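Sidbridge Hair and Color — inspection of the color room and wash area
Date: 28 Sep 2023
Checked by: Josefina Pereyra
Present: Youssra Berrada (salon manager)

1. Storage of developer and bleach powder — OK
All lids closed. The 40 volume developer stands now on the low shelf, as I asked in August.

2. Patch test records — NOT OK
For 3 clients I found no test written before permanent color. Youssra says the tests were made but the card was not filled in. Without the card I must count it as missing.

3. Gowns and towels — OK with comment
Stained gowns go in the wash the same day. Please do not leave clothing hanging over the side of a tray, it can catch on a sleeve. 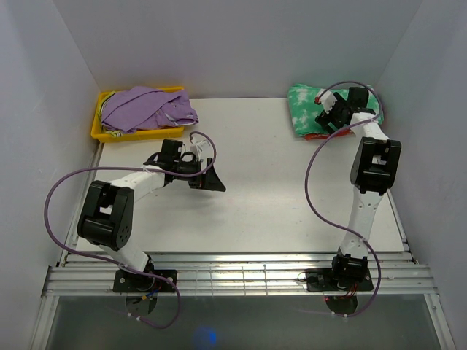
4. Gloves — OK
Nitrile, three sizes, box at each mixing place. Size small is almost finished, please order.

5. Ventilation — NOT OK
The fan over the mixing counter is slow and makes a noise. The repair offer from Dunach is 3,000 and includes the new duct. I recommend to accept it before winter, when the windows stay closed.

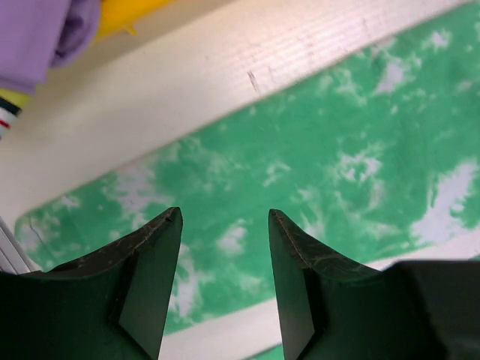
Until the repair is done, mix bleach only with the back door open, and one person at a time.

6. Eye wash bottle — OK
Seal not broken. The sign above it is faded — Darlene Dufour will print a new one.

7. Hot tools — OK
Cables without damage. One dryer has a loose plug, taken out of use and labeled.

Points 2 and 5 will be checked again at my next visit.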